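Search this repository Go

Arkel: dishes off the specials boards at two restaurants
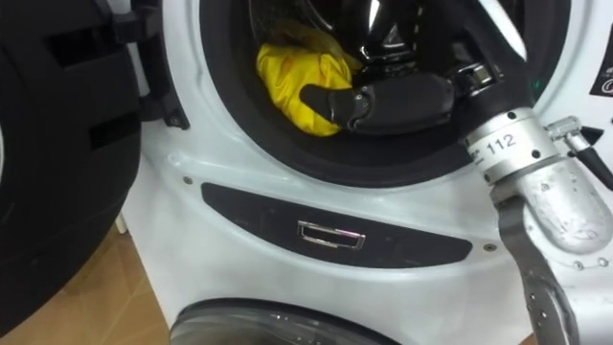
Yellow cloth in the washing machine.

Hi, and thanks for having a look. Arkel is a set of specials board entries from two restaurants I've cooked in, Tzavaras and Bilulley, typed up so you can search and sort them. I started it because I kept arguing with Aliki Liapis over whether we'd ever put quince with the octopus (we had, and she was right, and it sold terribly). Her notebooks are where most of the Tzavaras rows come from. The Bilulley ones come from Poul Hafstein, who wrote his boards out on the backs of supplier dockets and then kept the dockets in a biscuit tin, bless him.

Last big tidy-up: July 2022.

What you get

There are 1000 rows in boards.csv, one dish per row. The second file, words.csv, is a little glossary of kitchen shorthand, which you'll want open beside it because both kitchens abbreviate like mad. "BB" is burnt butter at Tzavaras and broad beans at Bilulley. I've left the shorthand as written and only spelled it out in the glossary.

boards.csv has 8 columns:

id – just a label, no meaning in the order
kitchen – tzavaras or bilulley
season – as the cook wrote it, or blank
dish – the name as it went up on the board
main – the main ingredient, my call
method – grilled, braised, raw and so on, also my call
price – as written, no adjusting for anything
note – anything scribbled beside the dish

Open it in whatever you like. It's UTF-8 and comma separated, with quotes where a dish name has a comma in it (Poul loves a comma). If your spreadsheet turns the Greek into rubbish, import the file instead of double-clicking it and pick UTF-8 when it asks.

How it was typed up

By hand, mostly by me at the pass before service. Athina Panagiotou did the Greek, both the spelling and the arguing about the spelling, and she checked my English versions of the dish names. Where she and I couldn't agree, her reading went in the dish column and mine went in the note. We tried scanning the notebooks first and got pure soup, so I gave up on that pretty quickly.

Main and method are the columns to be careful with. What's the main ingredient in a fish pie that's nearly all leek? I said fish. You might say leek. Please don't build anything serious on those two without reading a good handful of the rows yourself.

Known problems

Prices are patchy. Poul often left them off when a dish was cheap to make and he hadn't decided yet, so a blank price doesn't mean free, and it doesn't mean the dish was never sold.

Repeats are in there on purpose. If lamb neck went up again in January with a different garnish, it gets its own row. If it went up word for word the same, it still gets its own row. Filter on dish if you'd like unique names, but watch for spelling, as there are more ways of writing "capsicum" in here than I thought possible.

Desserts are thin. Bilulley kept its sweets on the printed menu, so hardly any of them reached the board. I'd love more from Tzavaras, but the dessert notebook went travelling with Charalambos Katsaros when he moved house and it's still in a box somewhere.

There's nothing on allergens. Please, please don't use any of this to work out what's safe to feed someone. Half the sauces aren't mentioned at all.

What it's good for

I use it when I'm stuck for a special and the fishmonger has too much of something. Milagros Painemal wrote a small script called Prustamden that pulls out dishes sharing a main ingredient and puts the two kitchens side by side, and it's great fun with eggplant. It lives in the tools folder and her instructions are at the top of the file. It's her baby, so send her the bug reports and me the food questions!

Using it

Cook from it, teach with it, make charts, change it, go for your life. All I ask is that you credit the Arkel boards and keep the kitchen column in if you pass the data along. Both restaurants said yes to sharing the boards. Customer names and staff rosters were scribbled on a few pages, and those were never typed in.

Fixes

Found a typo? Open an issue with the row id and what you think it should say. If it's a Greek word I'll check with Athina before changing anything, so it may sit there for a bit. Old dockets from other kitchens are welcome too, as long as you've asked the cook who wrote them.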